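How to audit the old posts on a small business blog

By Kirsty Haworth
Filed under: Content, Blogging

If a blog has been going for more than a few years, most of it is probably not being read. The usual answer is to write more. I'd do an audit first. It costs nothing apart from time, and you will get more out of the posts you already have.

The method below is the one I used in February on the blog at Whiteley, a company that sells and repairs garden furniture. They had 329 posts. Of those, 166 had not had a single visit from a search engine in the past year. The owners had no idea, because they only ever looked at the monthly total.

What you need

A spreadsheet
Access to your site's visitor statistics, going back a full year
Access to the editing side of your blog
A backup of the whole site, taken before you change anything

You don't need a paid tool. I tried the Whiteley audit in Pelura to begin with and went back to a spreadsheet on the first afternoon. It scored every post out of a hundred but I couldn't see how it got there, and it marked down a very good page on oiling teak for being too short.

Step 1: List every post

Get the full list of addresses out of your blog. Most systems have an export option under Tools or Settings. If yours hasn't, look for the sitemap, which is normally your site address followed by /sitemap.xml, and copy the addresses from there.

Put one post on each row. Then make columns for:

Title
Address
Month and year published
Visits from search, last 12 months
Visits from everywhere else, last 12 months
Links from other websites
What it is for
Decision
Notes

Keep search visits and other visits apart. A post can do nothing in search and still be the one your customers get sent every time they ask a certain question. At Whiteley there was a page on measuring up for a replacement parasol base that the shop staff emailed out most days. On the combined figure it looked middling. Once the columns were split it was plain what it was doing.

Step 2: Fill in the numbers

Export the year's visits as a file and paste them in. If you know how to use a lookup formula, use one. Otherwise sort both lists by address and line them up by hand, which is dull but works.

Watch out for the same post turning up under two addresses, one with a slash on the end and one without, or with a long tail after a question mark from an old email campaign. Add these together or you will undercount.

For links from other websites, the free version of most search reporting tools will do. You only want to know if there are any. Put a zero or a number.

Step 3: Say what each post is for

This is the slow part. Open each post, read enough of it to know, and write two or three words in the column. The ones I use most are:

Answers a question
Sells something
News
Shows our work
Don't know

Be strict with the last one. If you have to think for more than a minute about what a post is for, write "Don't know" and move on. I did these in batches of 30, with a break after each, and my decisions were noticeably worse when I skipped the break.

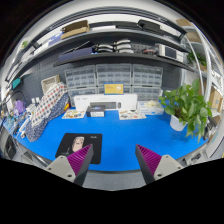 Blue desktop with a black mouse pad.

Don't edit as you go. You will see a spelling mistake and want to fix it, then a bad photo, then a whole paragraph, and an hour has gone on a post you might end up deleting. Make a note in the last column and carry on.

Step 4: Make a decision on each one

There are four choices.

Keep. The post gets visits, it is still correct and it does a job. Leave it alone. People are tempted to tinker with their best posts and I would advise against it unless something in them is out of date.

Update. The post is useful but old. Prices have changed, a product has been dropped, the pictures are tiny, or it answers the question in the ninth paragraph when it should do it in the first.

Merge. You have several posts on the same thing. This is very common on blogs that have had more than one writer. Whiteley had five posts on winter covers, all saying much the same, and none of them doing well. Pick the one with the most links or the most visits, move anything good from the others into it, and redirect the others to it.

Remove. The post has no visits, no links and no purpose. Old competition announcements, Christmas opening hours from years ago, a welcome to somebody who has since left.

Before you remove anything, ask whoever answers the phone. They know which pages get mentioned.

Step 5: Do the removals and merges first

Start with these, as they shorten the list and make the rest feel manageable.

When you merge posts, every address you are closing needs a redirect to the post that replaces it. Choose the permanent kind, which may be labelled 301. On most systems there is a plugin or a settings page for it. Whiteley's site runs on Drurker, where it is under Site, then Addresses, then Moved Pages, and you can paste in a whole list in one go.

When you remove a post and nothing replaces it, let the address return a "not found" page. Don't redirect it to the home page. A visitor who clicks on a link about rust on cast iron and lands on the home page will only think the site is broken.

Then check your own internal links. Other posts will be pointing at pages you have closed. A free link checker will find these. Fix them in the posts themselves so they go straight to the right page.

Step 6: Update in order of value

Sort the Update rows by search visits, highest first, and work down. A post which already gets some visits will usually repay an hour's work sooner than one that gets none.

For each post I do the following:

Read it through once without touching it.
Put the answer or main point in the first paragraph.
Take out anything that is no longer true.
Check every link and every price.
Rewrite the title if it doesn't say what the post is about. "Thoughts for the season" became "When to bring garden furniture indoors".
Add a link to the product or service it relates to, if there is one.
Add a line saying when it was last checked.

Leave the address as it is, even if it is ugly. Changing it means another redirect, and there is rarely anything to gain.

Two posts a week is a sensible pace for one person with other work to do. Whiteley put an hour aside first thing, before the shop opened at nine, and got through theirs without much trouble. A bigger list can be shared out, but have one person make the decisions in Step 4 -- otherwise you get one colleague keeping everything and another deleting everything.

Step 7: Measure it

Note the total search visits for the month before you started. Then leave it alone. Looking every day will tell you nothing, and in the first few weeks the figure may well dip while the search engines work through the redirects. Look again after three months and compare it with the same month a year earlier if your trade is seasonal. Garden furniture certainly is.

Look at enquiries as well as visits. If you remove an old post that got plenty of visits from people on the other side of the world looking for something you don't sell, your total will go down and your business won't notice.

Common questions

Should I change the date on a post I've updated?
Only if you have rewritten most of it. For small changes, keep the original date and use the "last checked" line.

What about posts that did well on social media years ago?
Check whether they have links. If they do, keep them or merge them into something current. If they had one good week and nothing since, treat them like any other post.

How often should I repeat this?
Once a year for most blogs. Keep the spreadsheet and add new posts to it as you publish them, and the second audit will be much quicker than the first.

Can I do it in a project tool?
Yes, if your team already lives in one. I've seen it done in Rollero with a card for each post. It was fine for sharing out the updates, but sorting by visits was awkward, so I would still do Steps 1 to 4 in a spreadsheet and only move the Update rows across.

Next in this section: Writing titles for posts that answer one question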